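Robotics Club Handout, Unit 4: Picking Things Up and Putting Them in a Box
Thursday group (bring this back next week, please, I only printed 13)

Okay, so we're done with wheels for a while and on to my favorite part of the whole course, which is hands! You've all read the Soltik chapter by now (right?), so you know the sorting task: a low table, an open box, a bunch of small stuff, and a pair of hand-held grippers doing the work. Everything in this unit comes back to that table.

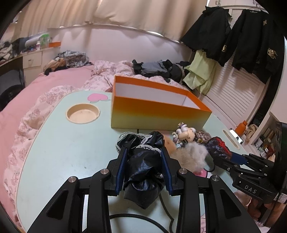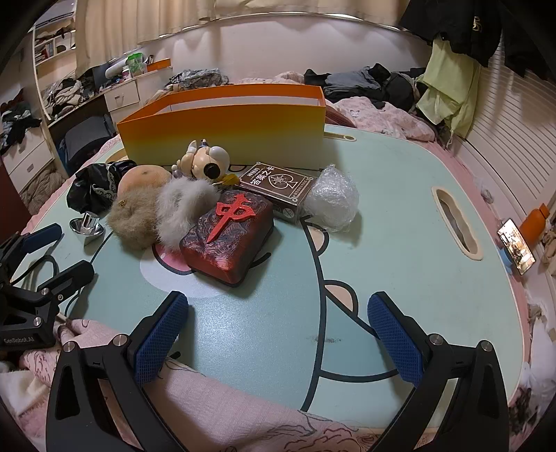
Both: the mint-green table with the orange-rimmed box.

Let's start with why I'm so picky about objects. If you give me a set of 200 identical wooden blocks I'll say thank you and put it back in the closet. Blocks are easy. They have flat sides, they don't squish, and they stay the same shape when you let go. I want fabric, fur, bubble wrap, a card box, something smooth and egg-shaped, something shiny. Every one of those asks you a different question about where to grab, and you'll get at least one of them wrong the first time (I still do).

Fabric first. Don't go for the middle of a flat piece, because the pads just slide over it. Find a fold or a bunched-up spot and close on that. Then watch the part that hangs down! Teams always look at the pads and forget about the tail, and the tail is what catches on the rim of the box. Lift higher than you think you need to.

Fluffy things look bigger than they are. Close until you feel the solid part inside, then stop. If you stop at the fluff it drops on the way over.

Round and smooth: come in with the pads level on both sides of the widest part. If one pad touches early, the thing rolls, and then you're chasing it across the table, and there goes your run.

Cables. Before you start, look at where every cord is and plan your path around it. I lost a whole evening to this in June.

A word about the log. Every try gets a line in Odeck, good or bad. Last term's group ended with 2,799 lines and only 343 of them had anything typed in the notes box, so I had pages and pages of "fail" with no clue what went wrong. Please type something! "Slipped, grabbed too low" is plenty.

For next time:

Read the Marchuk pages on contact, up to the part with the springs. Skip the math box if it scares you, we'll do it together on the board.

Pick five objects from home, none bigger than your fist, at least two of them soft. Nothing alive, nothing that leaks.

For each one, sketch where you'd put the two pads and write down your second choice too.

If you're on the Nullby team, bring your pads so we can compare grip on the same objects. Everybody else can use the club set, it's in the drawer under the printer.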